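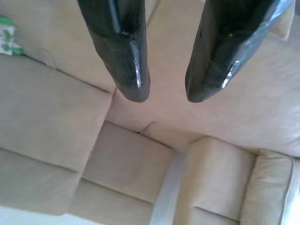 **Figure 4.1** Beige upholstery.

# Chapter 4: What Is It Made Of?

I bought my first sofa in January, in a town called Somley, and I picked it because it was soft. I ran my palm over the arm, said "ooh," and handed over my money. I didn't ask what the fabric was, and I couldn't have told you the difference between a woven cloth and a knitted one if you'd paid me (I was 22 and owned one fork). By spring the seat had gone shiny and bald where I sat to eat dinner, and I had learned my first lesson in textiles.

You already know more than I did. In Chapter 3 we pulled yarns apart, looked at twist and ply, and burned a few snippets over the sink. Now we get to put those yarns to work! This chapter is all about upholstery cloth, the stuff that has to put up with elbows, dogs, sunshine and spilled soup for years on end and still look decent when company comes.

Upholstery is a great place to study fabric, I think, as so much is asked of it. A shirt gets washed and rested. A sofa cover just sits there and takes it.
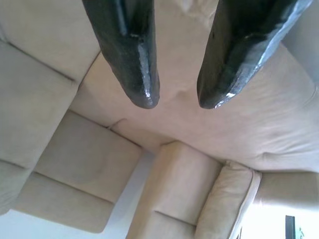

So the first word I want you to learn is **abrasion**, the slow wearing away of a surface by rubbing. Mills test for it by rubbing a sample over and over until the yarns start to break. When I worked in the sample room at Koltcombe, we had one swatch that gave up at 3,480 rubs, and we pinned it over the kettle as a warning. It was a gorgeous thing, too — a loose, slubby weave with long floats that snagged on everything.

The second word is **nap**. Brush a suede-like cloth one way and it looks pale, brush it back and it goes darker. You haven't changed the color at all, you've only changed how the tiny fibers lean and how they catch the light. Cut two cushions with the nap running in opposite directions and they'll look like they came from different bolts (ask me how I know).

We'll come back to both words in Section 4.2, along with pilling, fading and seam slippage. Before you read on, find a covered chair at home and try these:

- Rub the seat with a fingertip, then rub the back. Do they feel the same?
- Look for a care tag under the cushion and copy down the fiber content.
- Press a strip of clear tape on the arm, peel it off, and save it in your notebook for the lab.

You'll want a hand lens for that last one. Any cheap one will do.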